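Noter le linge plié

Abla Aoun, 6 février 2025

Le club de robotique du lycée Flandale a choisi cette année de faire plier du linge à une machine. Plusieurs parents m'ont demandé si c'était un sujet sérieux. Je pense que oui, et je pense même que c'est un meilleur sujet que le concours Gundberg, auquel nous avons participé 2 années de suite et que j'ai proposé d'abandonner.

Au concours Gundberg, un robot à roues suit une ligne, pousse des cubes et rentre à sa base. Le règlement fait 80 pages. Les équipes qui gagnent sont celles qui l'ont lu le plus tôt et qui ont répété le même parcours jusqu'en mai. Les élèves y apprennent à visser, à câbler et à tenir un calendrier. Ils apprennent peu de choses sur ce qu'un robot doit faire quand l'objet devant lui ne se présente jamais deux fois de la même manière.

Un tissu pose ce problème dès la première minute. On le prend par un coin et il tombe comme il veut. Il faut retrouver l'autre coin, décider si on le repose ou si on le secoue, recommencer. Les élèves de première, qui avaient écrit en octobre une procédure complète sur papier, l'ont jetée après une séance. Ils sont passés à la démonstration : un élève tient une pince dans chaque main, fait le geste lui-même, et le mouvement est enregistré pour servir d'exemple au programme.

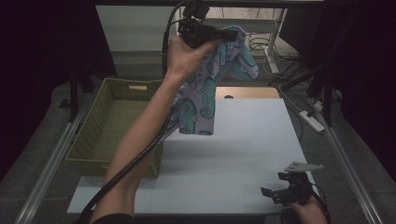

On m'objecte que ce travail est répétitif. Il l'est. Le groupe s'est fixé 300 démonstrations, et une séance entière passe parfois à refaire le même pli. Mais les répétitions obligent à se mettre d'accord sur ce qu'est un linge bien plié, et cette discussion a occupé le club pendant des semaines. Faut-il garder un essai où le coin a glissé et où l'élève l'a rattrapé ? Kanaan, l'équipe des secondes, voulait tout effacer sauf les gestes propres. Clestum, celle des premières, voulait garder les rattrapages. Je n'ai pas tranché à leur place.

L'autre objection porte sur l'évaluation, et je la trouve plus forte. Un concours donne un classement, que l'on peut mettre dans un dossier d'orientation. Un projet comme le nôtre donne un carnet, des fichiers et un robot qui pliera peut-être mal. Je propose de noter le carnet sur 100 et de laisser le résultat du robot hors du barème – au moins la première année. Un élève capable d'expliquer pourquoi il a écarté un essai a compris quelque chose que le chronomètre ne mesure pas.

Le conseil pédagogique doit se prononcer sur la reconduction du projet. Je demande qu'il vienne d'abord passer une heure en salle, pendant que les élèves travaillent, et qu'il lise deux ou trois carnets avant de voter.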